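Is a glossy finish on a light wood work table a mistake?

Jahangir Sheikh
11/25/22

We share a big workspace with an open ceiling, all beams and pipes and bright strip lights, and I have been told to pick the finish for our next table. The person pushing hardest for gloss says it wipes clean in seconds, never stains and "hides everything." I have my doubts. Every shiny table I have ever sat at showed me each light in the room twice, and scraps of wrapper and bits of plastic always seem to collect on it anyway.

The shop (Diswood, if anybody has dealt with them) quoted 357 for the top in gloss and 235 for the same top in satin. That is a lot of extra money for shine. Their brochure says the gloss "repels clutter," and I would love to know how a coat of varnish does that. We open small packages at this table all day and the clear packaging gets everywhere. Does gloss make any difference for cleanup, or am I paying for a nicer photo in a catalog? Please don't just send me to the brochure. I've read it.

Celina Cieślak

Gloss is fine. We have it and it wipes down great. Just get a good cloth and don't overthink it.

Jahangir Sheikh

Thanks, but wipes down great compared to what? Have you had a satin one too?

Celina Cieślak

No, only the gloss. It came with the room.

Hartmut Albers

I refinished tables for 13 years, first on my own and then for a small outfit in Brerngate, and I would not believe a word of that brochure. A finish doesn't repel clutter. What you are buying is a smooth film, and a satin film from the same maker is usually close to it for cleaning. Spills sit on top of both if the coat is sound. If the coat is thin or badly cured, both will let you down.

The differences I would stand behind are these. Gloss shows fine scratches sooner, mostly when the light is low and from the side. It shows finger marks. It also throws reflections back at you, and under strip lights you will get long pale streaks down the table that move when you move. Some people stop noticing after a week. I never did.

As for hiding things, I'd say it does the opposite for dark crumbs and not much either way for clear plastic. Clear stuff is the hard one on any light wood. A crumpled piece picks up the color of whatever is near it, and a flat beige scrap on light wood can sit there all afternoon while you wipe right past it. 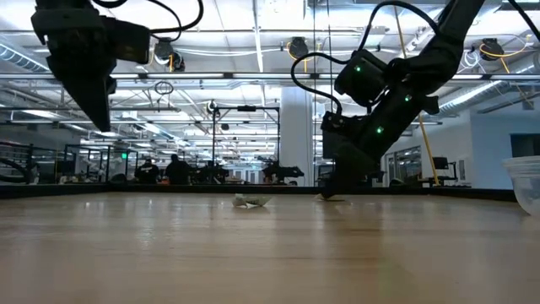 So before you pay the extra, ask for a sample board in each finish, at least as big as a dinner plate. Put both on the table you have now, under your own lights. Drop a twist of clear wrapper and a bit of tan paper on each and go sit in your usual chair. If you can't see them from there, the finish isn't going to help you and you should spend the money on a bin.

And do get the bin, or a plain tub. A clear one at the end of the table is okay – you can see when it's filling up – but pick one with a stiff rim so it keeps its shape when somebody grabs it with one hand. Sweep scraps by hand first and wipe second. Wiping first just sticks the small pieces down and pushes them to the far side, and if there is any kind of rail back there they stay against it until somebody gets annoyed enough to dig them out.

I'd also ask Diswood how many coats are in each price. If the gloss gets more coats, part of that gap might be fair. If they won't say, I'd go elsewhere.

Jahangir Sheikh

I asked. Same number of coats for both, and the woman on the phone couldn't explain the price either. She is mailing me two boards, which I have to send back in January. Leaning satin unless the boards change my mind.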